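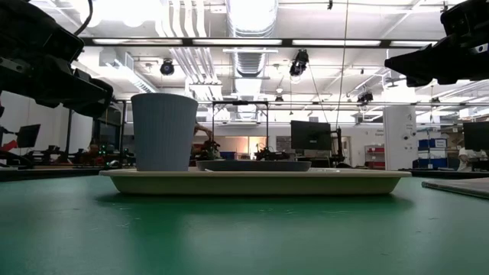
Laundry Operations, Unit 4
Extraction and drying
Handout for Thursday, bring it with you, there are no spares

Left over from last time

Rinse temps. Several people had the final rinse hot on the worksheet. Cold or warm is fine for most goods, hot costs money. One exception, and it matters today: a warm last rinse gives up water a bit easier in the extract. Warm water is thinner and runs out of the cloth faster. Whether that pays for the hot water depends on your gas and how busy the dryers are. Come back to this at the end if there's time.

Also the drain question. Yes, a slow drain shows up as bad extraction. If water is still sitting in the sump when the basket speeds up, the load drags through it. Look there before blaming the drive.

Main point of the unit

Getting water out by spinning is cheap. Getting it out with heat is expensive. Most plants with a dryer bottleneck have an extract problem and don't know it. They call up and price another dryer.

Terms

Dry weight: the load before it goes in, clean and dry. Soiled weight runs higher (soil, food, damp). Use dry weight for everything in this unit unless told otherwise.

Retained moisture: water still in the goods after final extract, as a percent of dry weight.

G-force: how hard the goods are pressed against the basket wall at full spin. Depends on speed AND basket diameter. Two machines at the same rpm are not the same if one basket is bigger. Don't compare rpm between brands, compare G.

Residual: what we leave in on purpose. Flatwork going to the ironer should be damp. Towels no.

Formula

Retained moisture = (weight out of washer minus dry weight) divided by dry weight, times 100

Worked: 70 lb dry load of towels. Comes out at 112 lb. 112 minus 70 is 42 lb of water. 42 over 70 is 0.60. Retained moisture 60 percent.

Same load, poor extract, comes out at 126 lb. 56 lb of water. 80 percent.

Difference is 14 lb of water on one load. All of that goes up the dryer stack and you pay for it.

People keep dividing by the wet weight. Divide by DRY. If you got 37.5 percent on the first one that is what you did.

Scale it up to a day

Bemham, the nursing home laundry from the Unit 1 tour. Their log for the day we used: 581 lb dry.

At 80 percent retained: 581 x 0.80 = 464.8 lb water to the dryers
At 60 percent retained: 581 x 0.60 = 348.6 lb water
Difference: 116.2 lb water, every day like that one

In a 70 lb machine that is nine loads, the last one short. 581 divided by 70 is 8.3, you can't run 0.3 of a load so round up. Short load is its own problem, see out of balance below.

(Not all of the Bemham goods get fully dried, some are ironed. Ignore for the exercise. Would change the answer, would not change the lesson.)

What sets retained moisture

Fabric. Cotton terry holds the most. Poly-cotton sheets a lot less. 100 percent polyester napkins hardly any. So a percent means nothing unless you say what was in the load. Never compare towels on one machine to sheets on another.

G-force. More G, less water, but it flattens out. Going from low to medium gets you a lot. Going from high to very high gets you a little and is harder on bearings and floor.

Time at full speed. Same shape of curve. The first couple minutes do most of the work. Note: time AT FULL SPEED. The program says five minutes of extract but the ramp up is in there on a lot of controls. Stand there with a watch.

Load size. Overload and the inner layer never gets pressed right. Underload and it won't balance.

Water temp in last rinse. See top.

Drain. See top.

Softener. Small effect, helps some. Too much of it and towels stop absorbing, then you get complaints about towels that "don't dry". Different unit.

Hard mount and soft mount

Hard mount: machine is bolted to the floor. Floor takes the forces. Needs a proper slab and anchors. Usually lower G. Cheaper to buy.

Soft mount: springs or air bags between the basket section and the base. Floor takes much less. Can spin faster. Upper floors, old buildings, places where pouring a new pad isn't going to happen.

The Unomell washer in the training room is soft mount, final extract set at 200 G. Go look at the plate on the back before Thursday and copy the basket diameter onto your sheet, we need it for the rpm problem.

Crenshaw (the hotel) went hard mount on grade. Good slab, ground floor, made sense. They accept wetter towels and have extra dryer pockets to cover. Not wrong! Just a different trade. Be ready to argue either side.

Questions to ask before anybody orders a machine:
What is under the floor
Thickness of slab, get it in writing
What else is in the next room (patient rooms, offices, kitchen)
Door width on the way in, every door
Drain size and how far

Out of balance

Machine feels it, drops speed, redistributes, tries again. After so many tries the control gives up and either runs a low speed extract or stops with a fault. Low speed extract is the sneaky one. Cycle finishes, light goes on, operator unloads soaking goods and throws them in the dryer, nobody writes it down.

Causes, in the order you should check:
Load too small
One big item (comforter, bath mat, mop heads all in one net)
Mixed goods, heavy and light together
Nets packed too tight
Split pockets loaded uneven
Trip switch out of adjustment
Springs or shocks worn

First five are loading. Fix the loading before you call service.

Never defeat the balance switch. Had to say this last year, saying it again.

Dryers, short version

Three things dry a load: heat, air moving through, tumbling. Everybody turns up the heat. Airflow is usually the trouble.

Lint screen. Clean it on the schedule posted on the machine, more often for new terry, new towels shed like mad.

Duct. Long runs, elbows, a damper stuck half shut. Back pressure goes up, airflow down, dry time up. Gets worse slowly so people get used to it.

Make-up air. Air going out has to come in from somewhere. If the laundry room door is hard to pull open with all dryers on, you are starved for make-up air. With gas dryers that is a safety matter as well, report it.

Overdrying. Cotton has a little natural moisture and wants to keep it. Bake it out and you get harsh towels, gray color, short linen life, static in the blends. Then it sits on the shelf and takes moisture back from the room anyhow, so you paid for nothing.

Cool down. Do not skip. Hot goods piled in a cart wrinkle and in the bad case can scorch or catch fire, specially kitchen rags with oil left in them. Cool down is part of the cycle. Do not leave hot goods sitting in a stopped dryer either.

Moisture sensing vs timer. The Bresell dryers in the training room have both. Sensor mode stops when the load is dry. Timer stops when the timer stops. Timer is OK if every load is the same, they never are. For the lab run one each way, 2 loads total, same goods, same weight.

Matching washer to dryer

Rule of thumb used in this course: dryer pocket bigger than the washer it serves, so the goods can open up. A 70 lb washer load in a 70 lb dryer does work, but slower and more wrinkled.

Then cycle time. If the wash takes less time than the dry, wet carts stack up and the washer waits. Three ways out. Add dryer. Cut dry time by better extract. Take goods away from the dryer (iron them damp). Try the second one first, it may be only a program change.

Lab sheet

Weigh cart empty. Write it on the cart with tape.
Weigh dry goods. Terry only.
Load, run program as posted.
Time the full speed portion by watch, write down.
Unload, weigh right away, dont let it drip in the cart for ten minutes.
Work out retained moisture.
Dry, note start and stop.
Weigh again when cool. Compare to the first dry weight. If it's lower than where you started you overdried.
Swap with the other team and repeat on the second dryer mode.

One person on the scale, same person all the way through. Zero the scale between carts.

Homework

1. A load of sheets is 70 lb dry and 105 lb out of the washer. Retained moisture? Show the division.

2. Your plant does 581 lb dry a day, all terry, at 80 percent. You lengthen the extract and get 70 percent. Pounds of water kept out of the dryers per day?

3. Same change, but the longer extract adds time to every wash. Under what conditions is it still worth doing? Half a page, no more.

4. Pick Bemham or Crenshaw. Second-floor laundry is proposed. Hard or soft mount, and what do you need to know first?

5. Find the dryer exhaust where you work. Sketch it, mark each elbow. If you don't work in a laundry use the training room one.

Reading: extraction chapter, skip the part on hydraulic presses, we do tunnel systems in Unit 7. Read the page on basket speed twice.

Closed shoes for the lab. Sleeves rolled, nothing dangling. Lab door opens at 8 a.m.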